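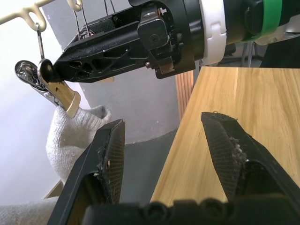 About Us

Hi, I'm Nia Bowen, and I run Lenihan, a small language school on the second floor of an old bank in Dredbridge. We teach grown-ups to speak Irish and Welsh, mostly from scratch, mostly in the evenings after everyone's had a long day at work.

I started the school after eight years of teaching high school French (which I loved, except for the bus duty). My first class was Welsh for beginners, three students around my kitchen table, and one of them was my neighbor Treasa Phelan. She kept correcting my Irish whenever I slipped some in, so I asked her to teach it. She still does, Level 1 through Level 4, and her pub songs night in December fills up fast!

Tadhg Daly takes the conversation groups. If you've been stuck on an app forever and freeze up when a real person talks to you, go to Tadhg. He'll have you arguing about soup inside an hour. Abena Bonsu looks after sign-ups, payments and the lending shelf, and she's finally learning Welsh herself, so be nice if she practices on you.

Classes have 8 students at most. A full term is $300, books included, and you can pay in parts if that's easier – just tell Abena. No tests, no grades, and you can repeat a level as often as you like (I have one student on his third go at Level 2, and he's having a great time).

The door is on the parking lot side, next to the bakery. Ring the top bell.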